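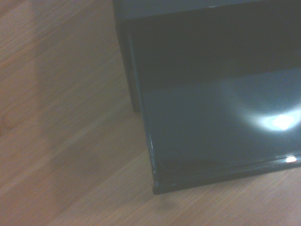 Trees grow outwards as well as upwards. Every year a tree adds a new layer of wood all the way round its trunk, just under the bark, and that layer stays there for as long as the tree does. When the trunk is sawn into boards, the layers show up as lines, and we call the pattern they make the grain. On a smooth, honey-brown surface the grain can be fine and straight, with long thin streaks of pale tan next to streaks of darker amber. Other pieces of wood have wavy grain, or loops, or shapes like flames. The pattern depends on how the tree grew and on how it was cut.

How a tree makes wood

Just beneath the bark is a very thin layer called the cambium (say "KAM-bee-um"). It is so thin that you would need a microscope to see it properly. The cambium makes new bark on its outer side and new wood on its inner side.

The new wood is made of tiny tubes and fibres. Many of the tubes carry water up from the roots to the leaves. The fibres are tough and help to hold the tree up. Most of the tubes and fibres run the same way as the trunk, from bottom to top, like a bundle of drinking straws held together.

That is why wood splits easily along its length. An axe coming down on the end of a log pushes the straws apart. Chopping across the log is much harder work, as the axe has to cut through them.

Light rings and dark rings

In places with warm and cold seasons, trees grow quickly in spring. There is often plenty of water, and the new leaves need a lot of it. In many trees, such as pine and larch, the wood made in spring is pale and soft.

Later in the summer, growth slows down. The tubes are narrower and their walls are thicker, so the wood looks darker. By October most trees in Britain have stopped adding wood altogether, and they rest until spring.

One pale band and one dark band together make one year's growth. If you look at a tree stump you will see the bands as rings, one inside another. The ring in the middle is the oldest. The ring next to the bark is the newest.

Counting the rings

At Relcombe, an old ash tree was taken down after a storm had cracked its trunk. Arlo Montoya, who looks after the woodland there, smoothed the top of the stump with sandpaper so that the rings were easier to see. A class from the village school came one Friday and counted them, sticking a pin in at every tenth ring so that they did not lose their place.

They counted 112 rings. The tree had been growing there since before anyone in the school was born, and before most of their grandparents were born too.

Some of the rings were wide and some were very narrow. A wide ring usually means a good year for the tree, with enough rain and sunshine. A narrow ring can mean a dry summer, or an attack by insects, or a bigger tree next door taking most of the light. There were three narrow rings close together on the Relcombe stump. "Those would have been hard years," Arlo told the class. "I can't tell you why from the rings alone."

Not every tree makes rings that are easy to count. In parts of the world where it is warm and wet all year, some trees grow steadily and never stop, and their rings are faint or missing.

What is a knot?

A knot is the place where a branch was joined to the tree. As the trunk gets fatter it grows around the bottom of the branch. When the trunk is cut into boards, the saw goes through the branch as well, and you see it as a round or oval patch. Knots are usually darker than the wood around them, and they are harder too.

The grain has to bend to get past a knot, in the way that water in a stream goes round a stone. Sometimes a knot comes loose and drops out of the board, leaving a hole.

Two ways to cut a log

The same log can give boards that look quite different.

If the log is sliced straight through from one side to the other, most of the boards will have grain with wide arches and pointed loops. This is called plain sawing. It is quick and wastes very little wood.

If the log is cut into quarters first, and the boards are then cut so that the rings meet the face of the board nearly at a right angle, the lines come out straight and close together. This is called quarter sawing. It takes longer and wastes more, so the boards cost more. They also stay flatter as the years go by.

Tülin Ateş makes chairs and likes quarter-sawn oak for the backs. She uses plain-sawn boards for the seats. "Children like the loops," she says. "They find faces in them."

Working with the grain

People who make things from wood have to know which way the grain goes. A plane is a tool that shaves off thin curls of wood. If you push it with the grain, it leaves the surface smooth. If you push it against the grain, it can catch the ends of the fibres and tear them up. Stroking a cat the wrong way is a bit like this.

Sanding is done along the grain as well. Scratches that go across the lines show up badly, while scratches that go along them are hidden.

Try it yourself

You need a piece of bare wood, a sheet of thin paper and a wax crayon with its wrapper taken off.

Lay the paper on the wood and hold it still. Rub the side of the crayon gently over the paper. Rough old wood works best — a fence post or a garden bench is good. The harder, darker bands often stand up a little higher than the soft ones, and they will show on your paper as lines.

Make rubbings of a few different pieces and write on the back of each one where you found it.

Words to know

Cambium: the thin layer under the bark where new wood is made.
Fibre: a long, thin strand.
Grain: the pattern of lines in a piece of wood, and the direction they run in.
Plane: a tool for shaving wood smooth.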